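Ponau bread

Ponau bread is a flat, sweet bread made with barley flour, sour milk and dried pears. It comes from the hill town of Ponau, where it is eaten mostly in the cold half of the year, and it is also known in the neighbouring valley of Sasine, where the recipe is a little different. It should not be confused with Ponau cake, a richer product with eggs that is sold in pastry shops.

Name and origin

The local word for the bread means "the one under the ash". In older kitchens the dough was put on a hot stone, covered with an iron lid, and the ash was pushed over it. Barley was the only grain that ripened safely above the town, which at the last count had 2,293 inhabitants, and pears were dried in every house.

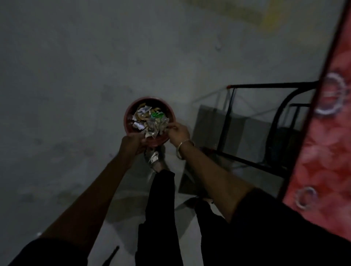
The bread was first made without any sugar. Sweetness came only from the pears and from the water in which they had been soaked. Honey entered the recipe later, first for weddings and then for ordinary days.

Preparation

The pears are soaked overnight and cut into small pieces. Barley flour is mixed with a smaller part of wheat flour, salt and baking soda, and the sour milk is added slowly until the dough is soft but can still be shaped by hand. Some families put in caraway or crushed aniseed - never both.

The dough is pressed to a thickness of two fingers and marked with a cross. It is baked in a hot oven for half an hour and then wrapped in a cloth, so that the crust becomes soft. A loaf keeps well for 4 days. After this time it is usually sliced and fried in butter.

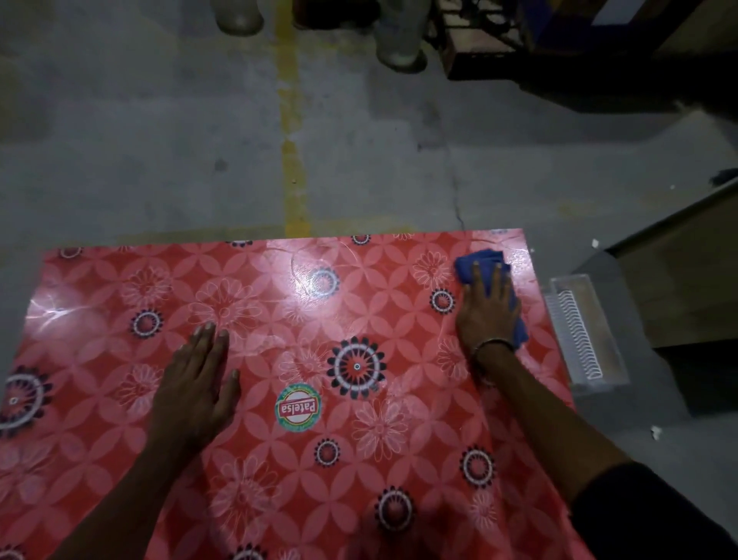
Variants

In Sasine the pears are replaced by dried plums and the dough contains some mashed potato, which gives a heavier and more moist bread. The Lundgren bakery in Ponau makes a thin, crisp type, baked twice, that can be stored for several months. A version with walnuts appeared more recently and is not accepted by all bakers as the same bread.

Serving

The bread is eaten warm with salted butter or with Jevis, a mild white cheese made from sheep's milk. It is taken with black tea in the afternoon, and in some houses also with bean soup.

Bread market

A bread market is held in Ponau every November and begins on a Thursday. Only 7 bakeries have a stall, and together they bring 2,000 loaves. The market closes when the last loaf is sold, in most years before dark.

See also: Barley bread, Soda bread, Dried fruit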